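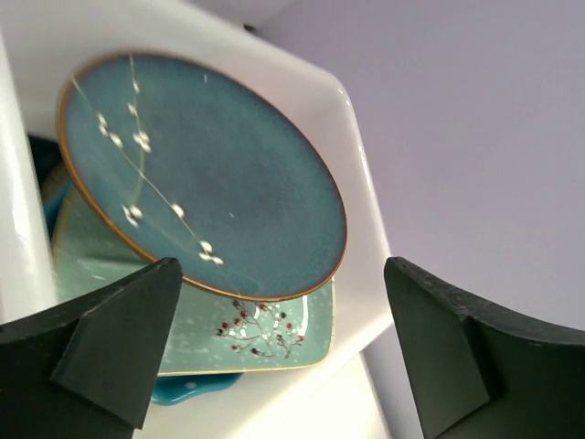 Third mission of the river campaign: holding the ford without a second granary

Strategy help > Campaign missions > Gater campaign
Posted 24/11/2020

Komside

I should be grateful for advice on the third mission of the Gater campaign, in which the player is required to hold the ford until the relief column arrives. I have attempted it several times on the hard setting and have lost on each occasion at the same point, shortly after the second enemy landing.

My opening is as follows. The starting workers are sent to the clay pit and the timber stand, and the first barracks is placed on the rise above the ford. I then train spearmen until the food limit of 40 is reached. The first landing is repelled with few losses. By the second, however, the granary is empty, the spearmen begin to lose health, and the line gives way from the eastern side.

The mission text states that a second granary may be built "when the village is secure", but the option remains greyed out in my build menu. I have searched the village and found no enemy units there. I would like to know whether the second granary is in fact required, and if so, what condition must be met before it can be built. I am using the version released in October and have no modifications installed.

Pichler

The second granary is not required, although it makes the mission considerably easier. The condition is poorly worded in the mission text. The village is counted as secure only when the watchtower at its northern end has been occupied by one of your own units for a full day and night of game time. Clearing the enemy from the streets has no effect on the build menu. Place a single archer in the tower and leave him there. If he is moved, even briefly, the timer begins again.

With regard to your opening, I would suggest that 40 spearmen is too many at that stage. Every unit draws food from the moment it leaves the barracks, and one granary cannot support an army of that size beyond the first landing. The following order has proved reliable on the hard setting:

1. Send all starting workers to food, with the exception of two on timber.

2. Build the barracks behind the rise. A barracks on top of it is within range of the enemy boats.

3. Train 8 spearmen and place them in the shallow water on hold position. Units left on the default stance will chase the boats downstream and be lost.

4. Send one archer to the watchtower as soon as he is trained.

5. Save stone for the second granary and build it on the western bank as soon as the option appears.

6. Only then increase the army, with archers on the rise and spearmen below them.

The eastern side is the weak point because the second landing is divided into two groups, and the smaller group comes ashore past the reed beds. A short palisade between the reeds and the cliff will delay it long enough for the archers to turn. The palisade need not be complete - a gap one tile wide draws the enemy into a single file.

It should also be noted that the ferryman, if he survives, will offer supplies after the first landing in return for 3,000 gold. Players on the hard setting should decline. The same gold is better spent on armour at the smithy, and the supplies are exhausted before the relief column appears.

Eleo

I finished this on normal and did not build a second granary at all. I put everything into archers and it was sufficient. I cannot say whether that works on hard. The boats can be burned if you have fire arrows, but I do not recall where the upgrade is obtained. It may be from the mission before.

Komside

I am obliged to you both. The watchtower was the cause of the difficulty: I had been withdrawing the garrison each time the first landing began. With an archer left in place, the second granary became available well before the second landing, and the palisade by the reeds held on the eastern side. The relief column arrived with most of the spearmen still standing.

I did not have fire arrows in this attempt. The upgrade appears in my list as unavailable, so I presume that it was missed in the previous mission. I shall open a separate thread on that matter if I am unable to find it.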